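Jewellery sort-out, part one. I've had my nan's bits in a carrier bag since October and this morning I finally gave them a proper box. White sides, brown bottom, nothing fancy.

First up, the silvery square pendant with the dark stone in the middle. I love it, but the chain is in a right old tangle.

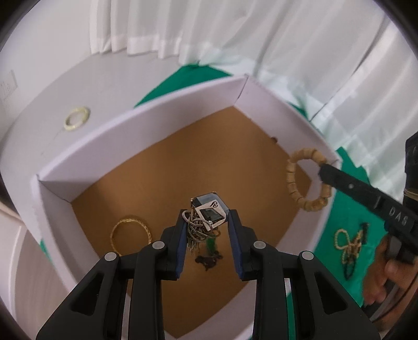

Kauko Oksanen: Try a drop of baby oil and two pins, and do it on a plate. Never pull!

Thanks Kauko, pins at the ready. I've also put the big green cloth down on the floor by the curtain so that any tiny stones I drop don't vanish into the carpet (lost an earring back that way last time, still cross about it). 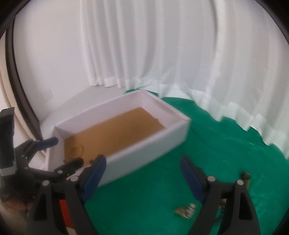 Harriet Rosenthal wants to know if I'm keeping each chain in its own little bag, as hers knotted themselves up again within 8 days.

Good shout Harriet! I've got a pack of 100 in the kitchen drawer, so bags it is. Brooches after tea.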